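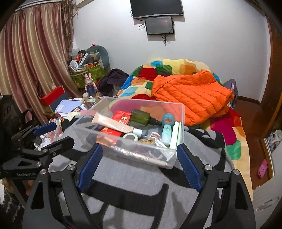
Attachment 1: wrist view, bin task, Korkberg bedroom set, both grippers up.

Ticket 3949
Product: Prondeo hand-held capture kit, two grippers
Opened: May 15, 2022
Component: finger width tracking
Severity: medium
Status: closed, fix in firmware branch

Summary
Right gripper reports finger width as constant for part of an episode while the fingers are moving. Left gripper not affected. Episodes pass the upload check and end up in the training pool with bad action labels.

Environment
Task is picking toiletries out of a clear bin set on a bed. Blue ridged finger pads. Recorder is Flilley, default settings. Bin contents include tubes, small bottles and packets.

Log
Pulled the Korkberg batch, 422 episodes. Ran the flat-width filter. 34 flagged, all on the right gripper.

Replayed flagged episodes against video. Pads visibly close on the item, width trace stays flat, then jumps to the correct value. Longest gap is up to 4 seconds.

Suspected the patterned cloth under the bin was confusing the pose tracker. Repeated on a plain table. Same fault, so background ruled out. Pose trace was clean in both cases.

Swapped pads left to right. Fault stayed on the right unit. Swapped data cables. Fault stayed on the right unit.

Read the raw encoder stream with Flilley stopped. No gaps. Restarted Flilley, gaps came back. Recorder drops right-side packets when both streams arrive in the same slot and repeats the last value with no warning.

Resolution
Hájek build staggers the two streams and writes a null on any missed packet. Retest on the same task: no flat segments. Flagged episodes removed from the pool and queued for re-recording. Upload check now rejects nulls in the width column.

Open item
Older batches not yet filtered. Tracked separately.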